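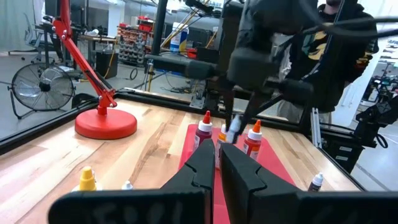

Bringing an older cat into a home that already has a dog takes longer than most of us would like, and I say this as someone who has done it badly once and fairly well once. The first time, I opened the carrier in the hallway and hoped for the best, and the cat spent most of January behind the washing machine. The second time I gave her a place of her own before she ever met the dog, and it was a very plain sort of place: a red mat laid on a wooden table, up where the dog couldn't stick his nose in her business. She had her breakfast there, and her supper, and after a while her naps as well.

Home Features Cats Dogs Small Pets Letters Subscribe

I got the idea from Anitha Poduval, who has fostered cats in Stundness for years and who talks about them the way other people talk about their cousins. Cats think in shelves, she told me, and dogs think in floors. Give the cat a shelf and you've settled half the argument before it starts. Her own living room has a plank running along one wall above the couch — her husband put it up one weekend and has been ducking under it ever since — and on a rainy afternoon you may find three or four cats up there, pretending not to know each other.

The other half of the argument is smell. For the first week, keep a door between them and swap their blankets every evening. Let the dog sniff the cat's blanket as long as he wants to, and give him a bit of chicken when he walks away from it. Feed them on either side of the closed door, with the bowls well back to begin with, and bring them a little closer each day if everyone is still eating. If somebody stops eating, move the bowls back and try again tomorrow. There's no prize for being quick!

When you do open the door, put the dog on a leash and sit down, with a cup of coffee if you have one, and let the cat decide how near she wants to come. Abhishek Bisht, a trainer over in Undton, likes these first visits to last no longer than it takes to drink the coffee. He'd also like you to stop talking in that high, worried voice, because the dog hears it and starts looking around for the trouble. I was guilty of this, and I suspect you will be too.

My two are not great friends, even now. He sleeps by the stove and she sleeps wherever she pleases, and when he comes in from the yard she gives him one long look and goes back to washing her foot.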